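The bus from Mudville got in at a quarter past five, and Humaira walked the rest of the way with her bag on one shoulder. It was February and the road up from the station had not been cleared.

Her aunt Kalliopi had left the key under the step. The house at number 71 smelled of soap. Humaira put her bag in the hall and went through to the washroom, where the table had been set up under its green cloth for as long as she could remember.

"You're supposed to be resting," she said.

"I am resting," said Kalliopi from the bedroom. "Nhyira is bringing the rice at six. Find me the basins."

They fed the choir once a year, and the year before there had been too little of everything. Kalliopi had written to her cousin in Sukton and asked for the big bowls back. They had come by mail, wrapped in a bedspread.
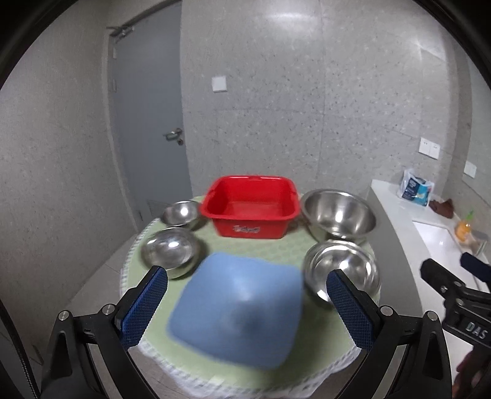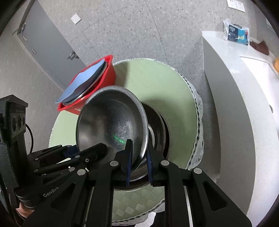 The green cloth, the red basin and the steel bowls.

Humaira turned one of the bowls to the window. It had been her grandmother's, or it had been bought in Morkton after the funeral. The family had never agreed.

"Is the deep one there?" Kalliopi called.

"It's here."

"Your mother said I lost it."

Humaira did not answer. She ran the tap until it was warm and started with the steel. When Nhyira knocked she had her sleeves rolled up, and she went to the door with her hands dripping. He had the rice on a sled.

"Is she up?" he asked.

"She says she's resting."

He nodded and took hold of one end of the sack.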